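Lirance refits third-floor office with mesh chairs and edge-lit tables

Sep 25, 2025

Lirance has completed the first stage of the refit of its third-floor office, replacing the fixed desks along the north side with large shared tables and high-backed mesh chairs. The remaining area, which includes the two meeting rooms and the print corner, is scheduled for October.

The order covers 126 chairs in total, of which 60 have been delivered. All are the same model, supplied by Drandix, with a mesh backrest, a headrest on a short post and a cushioned seat. The chairs are black throughout. Seat height and headrest height are set by the user, and back tension is adjusted with a knob under the right side of the seat.

The tables are white with rounded edges and have an LED strip fitted along the edge. The strips are set to blue by default and can be dimmed at a wall switch by the entrance. Nabila Halim, who managed the work for Lirance, said the lighting level had been reduced after the first trial, when staff at the far end reported glare on their screens. 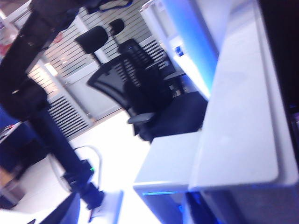 Wall finishes have also been changed. The painted plaster has been covered with white slatted panels, fixed with the grooves running horizontally. The panels were fitted by Stetsiuk over 14 working days, including the time needed to move two sockets and a thermostat. Cable routes behind the panels can be reached through removable sections at floor level.

Storage has been moved into tall white cabinets, one of which has a vertical band of blue light on its front. Cabinet labels follow the numbering used on the old units, so existing key tags remain valid. Staff who still hold keys to the old pedestals under the desks have been asked to hand them in at reception.

Tirta Rahman, who drew up the layout, said the spacing between tables had been set so that a chair could be pushed fully back without blocking the walkway. The earlier plan placed the tables closer together and would have held about 3 more. It was dropped after a fire route check.

Some points are still open. The headrests on part of the first delivery were found to slip when leaned on, and Drandix is to send replacement clamps. Arif Osman, of the facilities desk, said affected chairs could stay in use with the headrest at its lowest setting. Faults should be reported with the number printed under the seat.

The old chairs are being sorted for resale. Those with torn seats or failed gas lifts will be stripped for parts by Rusex, and the rest will be offered to staff at a flat price before going to a dealer. Collection will be from the goods entrance, and buyers will need to arrange their own transport.

During the October stage the meeting rooms will be closed and bookings moved to the second floor. The print corner will stay open until its new counter arrives. Carpet tiles in the corridor are not part of the present contract.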